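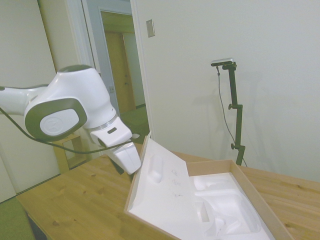

4. Data Collection and Task Setup

Figure 3. The lid-closing workspace, side camera view. Arm at left with the hand down by the tilted lid, carton at the front of the table with the tray empty, depth camera on its stand behind.

4.1 Workspace

All demos were collected on one table, by the members of our student club, over the fall term and into January. The arm is bolted at the left side as seen from the fixed camera. A depth camera on a jointed stand sits at the far side of the table and looks back over the box (Fig. 3). We did not try to clean up the background. The doorway, wall plates and green carpet are in view of the fixed camera the whole time and the policy has to cope.

Lighting was whatever the room had. Blinds open on some days, closed on others. No light meter. We noted "bright" or "dim" in the log and that is all we have.

Camera poses: calibrated once at the start, then again after the depth camera stand got bumped. Episodes from before the bump keep the old extrinsics. Mixing the two by accident cost us most of a week, see 4.5.

4.2 The carton

We picked a packaging carton with a molded insert for three reasons. Cheap to replace. The lid has a real crease, so it springs back a little when pushed and the arm has to follow it down. And the insert is white on white, with shallow recesses next to deep ones, and depth sensing does poorly on that. Earlier club work (the Crichton task set, last year's team) used plain brown boxes with nothing in them and the policies learned to look for the brown edge and ignore everything else.

The carton goes down rotated relative to the table edge. Rotation is drawn fresh for each episode from a list of 17 start poses. The lid starts partly open. We don't fix the lid angle, the operator just lets go of it and it settles where it settles. This gives more variety than we would of gotten by picking angles ourselves.

For the runs reported in this paper the tray is empty at the start. A version with parts in the tray is planned but not done.

4.3 Demonstrations

Total of 400 demonstrations for lid closing, recorded by teleoperation with our own controller mapping (Gesier, Sec. 3.2). Each one starts from the home pose, approaches the lid from the outside, makes contact near the top corner, and pushes over until the lid is flat. Operator ends the episode by button. No automatic success check during collection, labels were added later by a second person watching the video.

Rules given to the operators:

- come in from the outside of the lid, never from over the tray
- blunt end of the hand makes contact, fingers stay closed
- if the carton slides more than a hand's width, stop and mark as failed
- no second tries within one episode

The last rule got broken early on. Some of the first 50 episodes contain a retry. We kept them in after a quick comparison showed no clear harm, but the comparison was small and we would not lean on it.

Failed episodes are stored with the rest and flagged. They are not used for training here.

4.4 Logging

Joint positions, gripper state, both camera streams, operator button. Everything goes through Rarketti, the club's logging tool, which stamps the streams against one clock. Dropped depth frames are filled with the last good frame, and a mask channel says where that happened. The fixed camera hardly ever drops. The depth stream drops more, mainly when the cable is pulled tight, so leave slack in it.

Wrist cable routing matters too. The cable runs from the arm to the wrist with a loop under the joint housing. Too short and it tugs at the wrist at the far end of the reach, too long and it can catch on the lid. We settled on a length by trial and then taped it. If you are repeating this setup check the loop before every session, ours crept.

4.5 Known problems

Extrinsics mixup. Described above. Fixed by writing the calibration ID into every episode header. Should of been there from the start.

Carton wear. The crease softens with use and a tired lid closes with almost no push. We swapped cartons when the lid stopped springing back, judged by hand. This is not a clean criterion and the later demos on any one carton are easier than the first ones. Carton number is in the log so the effect can be checked, we have not done it yet.

Operator bias. Most demos come from a small group and their styles differ. One group pushes at the corner, the other closer to the middle of the edge. Policies trained on the full set sometimes hesitate between the two contact points before committing. See Sec. 5.3.

4.6 Training split

Split by start pose, with whole poses held out so that the test rotations are never seen in training. The same split is used for our baseline and for the Skosinix variant. Both were trained for 3,000 steps with the same batch size and seed list, and no checkpoint was picked by looking at test episodes. Image crops are identical for the two, with the top of the fixed view trimmed off and the table kept whole. Settings are in Appendix B.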